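Lockout padlocks: one key each, or keyed alike?
Shop Safety and Small Plants board

bentwrench
We have 97 red safety padlocks at Dadlow and, as of this morning, a coffee can full of keys that may or may not belong to any of them. I inherited this. The previous system was a man named Gus who knew which key went where, and Gus has retired to a lake.

I want to start clean. Boss wants everything keyed alike because it's cheaper and because he once waited twenty minutes for someone to come back from lunch with a key. I say that's the lock doing its job. He says it's the lock costing him money. Before I go in there and argue, what are the rest of you doing in shops of this size? And how are you labeling them? Ours have masking tape and good intentions.

pdq_millwright
Your boss is wrong and you can tell him a stranger said so. One person, one lock, one key. If everybody's key opens everybody's lock you've bought a very expensive set of red decorations.

Stay off the masking tape too. It comes off in a week and takes the name with it.

Embla Halvorsen
I'll disagree a little with pdq, which is my hobby on this board.

Keyed alike is fine as a set belonging to one person. Our electricians at Sorner each carry six locks that open with the same key, because they may have six disconnects to hang on and nobody wants to walk around sounding like a jailer. The point is that the key doesn't match the next guy's set. Ask the boss if that's what he meant. It probably isn't, but it gives him a way to have been right all along, and bosses like that.

On labels, printed ones on the lock body, the small white kind. Name and department. We tried the big fold-over ones with a photo space and people used the photo space for pictures of their dogs. I learned a lot about the dogs.

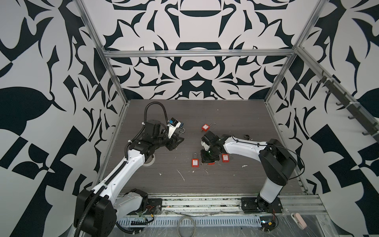 The other thing I'd do before spending anything is dump every lock you own on a table, a few at a time, and try them. Open it, close it, tug it, put it in the good pile or the bad pile. It's dull work and you'll find that a surprising number of your locks are ornaments. When we did ours I found two with shackles that closed with a lovely click and opened again if you looked at them firmly. Both had been "in service" for years. I took them upstairs and opened them on the manager's desk without a key, and the purchase order was signed before I got back down.

bentwrench
I like the desk trick. I'm stealing the desk trick.

He did not mean sets per person. I asked. He meant one key, on a nail, by the door.

pdq_millwright
A nail.

torque_and_tonic
In fairness to the nail, we had one for a long time and it was the best organized part of the building.

I'm going to be the unpopular one. The key question matters a lot less than whether people hang the lock in the first place. We went strictly one key per lock, everything by the book, $860 on a nice cabinet from Clavell with a number over every hook. A month later I walk the floor and there's a guy with both arms in a wrapper and his lock is hanging in the nice cabinet, over its number, looking great.

pdq_millwright
That's an argument for training. It isn't an argument for the nail.

torque_and_tonic
I didn't say it was an argument for the nail. I said the nail was organized.

Embla Halvorsen
Both of you are right, go lie down.

bentwrench, since you're going to be sorting anyway, think about who keeps the spares. My vote is that there are none. If a key is lost the lock gets cut, the cutting gets written down, and the person who lost it signs the line. We went from losing a key every couple of weeks to losing one between Christmas and July. It wasn't the money. They hated the signing.

oldsaltmaint
We keep spares in a safe and I'll defend it. Night crew, one supervisor, nearest bolt cutter is wherever the last guy left it. Two signatures to open the safe. Been fine.

Embla Halvorsen
If you have two people awake to sign at 3 a.m. then you have a better night crew than I do. Fair enough, though. It's written down and that's most of it.

bentwrench
Update. Started sorting after second break. I can confirm the coffee can holds 286 keys, for 97 locks. I don't have a theory. One of them is for a Buick. 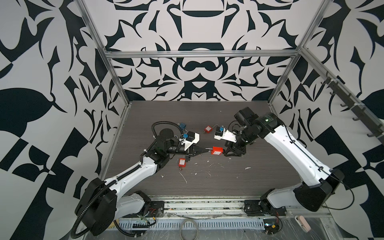 I've settled on a routine, more or less. Keys go in muffin tins by the number stamped on them, the ones with no number go in a bucket, and the bucket goes somewhere I can't see it. Locks come to the bench in small batches because when I had them all out I kept testing the same ones. I've also given up laying them flat. Stand one up on its body like the one behind the grippers there, shackle to the ceiling, and you can see straight away if the shackle's bent. The label's another matter, since half of mine have a label that's been through the parts washer and now just says "R."

So far 80 are good, nine go in the bin, and the rest are waiting on a key that I suspect is at the lake.

pdq_millwright
Call Gus.

bentwrench
Called Gus. He said, "Oh, those," and laughed for quite a while.

torque_and_tonic
Was the Buick his?

bentwrench
The Buick was his.

oldsaltmaint
On the dead labels: scrape them right down before you put a new one on. I stuck new over old for years and they peel off as a pair. Bit of solvent on a rag, wipe, let it sit through a coffee. And check what the lock maker says about solvent on the body first. I skipped that step once and made a batch of very sticky padlocks.

Embla Halvorsen
Also throw out the nine in a way that means they stay thrown out. Cut the shackles. If you put a whole red padlock in a trash can, somebody will rescue it and it'll be on his locker by the end of the shift, and a month later it'll be on a disconnect.

bentwrench
Already took one out of an apprentice's lunchbox. Cutting them tonight.

Boss came by, saw the bucket, and asked how much for new ones with a key each. I opened one of the bad ones in front of him without a key. Getting a quote from Kaczmarczyk this week.

pdq_millwright
And the nail?

bentwrench
He wants to keep the nail. I said he could hang his hat on it.

3 reader comments

Marla T.
We used the muffin tin method and can recommend it. Do not use the good muffin tin.

shift2lead
Still on the nail here. Printing this out and leaving it on a chair.

gus_at_the_lake
The bucket ones are for the old compressor room. You're welcome.

Contact the moderators | Copyright Shop Safety and Small Plants board | Back to top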